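Riggers spend all day weighting a character's elbow and never once clean the tablet they do it on. A few tips for the workshop desk, most of them learnt the slow way.

- Wipe the drawing surface before you start, with a dry microfibre cloth. Kitchen roll scratches.
- Swap the nib when it goes flat on one side. Mine last a month, or one dragon.

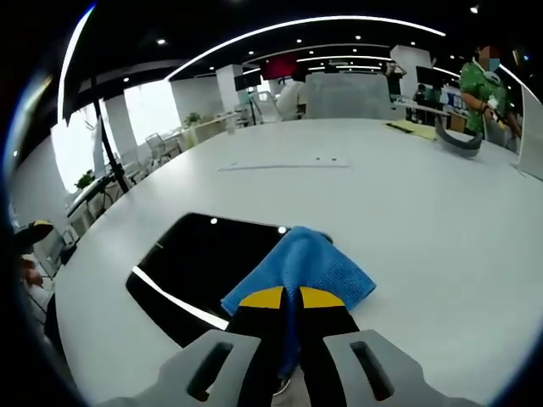

*Blue microfibre cloth, waffle texture.*

- Save a numbered copy before touching the skin weights. My Brikalton troll reached version 41, and 38 was the good one.
- Name your joints. Elisa Caputo once sent me a rig with over 100 of them, all called "joint".

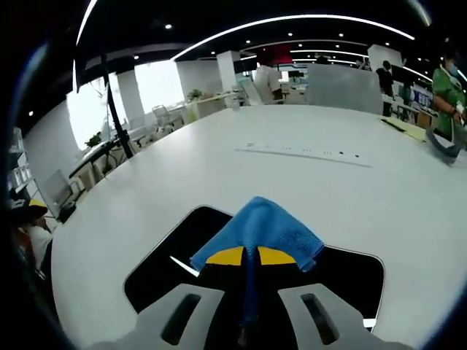

- Keep tea on a separate, lower table – gravity is on your side there.
- Wash cloths without softener, which leaves smears you'll mistake for a shader fault.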